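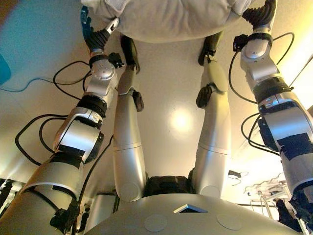
Cushions and covers: questions we get asked

Rilorach, Lustidley

What size pad do I need?

Measure the cover flat, seam to seam, and order the next size up. A 45 cm cover wants a 47 cm pad. People assume this is a trick to sell bigger pads. The difference in price is 80p, so as tricks go it's a poor one.

Why has my cushion gone flat in the middle?

You have been sitting on it, or leaning on it, or a dog has. Take hold of it at both ends and push your hands together a few times, then turn it a quarter and do it again. Feather pads will come back if you do this every week. Fibre pads come back for a few years and then quietly stop trying.

Should I karate-chop the top?

Entirely between you and your sofa. It does no harm to feather. On a fibre pad the dent springs out again before your visitors have hung up their coats.

How do I get the creases out of a white cover?

Put it back on the pad slightly damp and let it dry there. If you must iron, iron inside out on a low setting. Smoothing with the flat of the hand gets rid of the shallow creases and gives you something to do during the adverts. 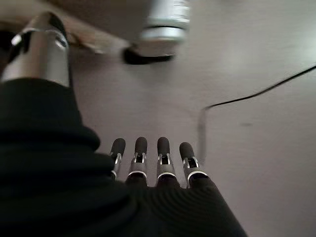 A hand held out, with pale surface showing between the fingers.

Can the Aubert covers go in the machine?

Yes, at 30, zip closed, with other pale things. The label says so as well, in very small type. We've had a number of covers sent back in a delicate pink and the answer each time has been a sock.

Can the pads go in?

Fibre, yes, if your drum is big enough for the pad to move about. Feather, please don't. A wet feather pad weighs as much as a toddler and takes a good deal longer to dry.

Will a white cushion show everything?

Yes. It's white. The removable cover is there for this reason, and we sell them in packs of 2 so that one can be on the cushion while the other is in the wash – or in the airing cupboard, where ours tend to live for months.

My cushions keep ending up on the floor. Does it matter?

Less than you'd think on carpet, provided the carpet has been hoovered in living memory. Pale fabric picks up fluff from a new pile for the first few weeks. Give it a shake outdoors, or go over it with a clothes brush.

What carpet goes with white or cream?

Anything, which is the great dull strength of white and cream. For a room that gets used we'd go for a fleck. Our Clusoria range comes in 3 of them, and all of them are very forgiving about toast.

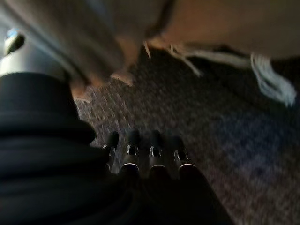
Grey, brown and purple-blue flecks in one carpet. It gets darker and bluer in shadow.

Can I have a sample first?

Yes, and please do. Leave it on the floor for a couple of days and look at it morning and evening. Colours that behave nicely in our shop have been known to turn mauve at teatime.

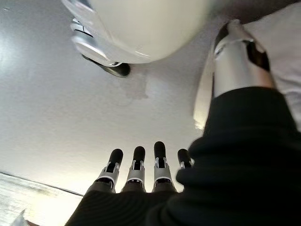 Page last changed: May

Do you take old pads back?

We don't, sorry. The tip at Lustidley takes them as textiles if they're bagged. Old feather pads also make decent draught stoppers once you've cut them down, though do it outside and on a still day.

Which way round does the zip go?

Down. If yours is at the top, turn it over.

Can I return a cushion I've already plumped?

Yes, within the usual month, as long as the tags are still on. Plumping doesn't count as use. Napping does, and we can generally tell.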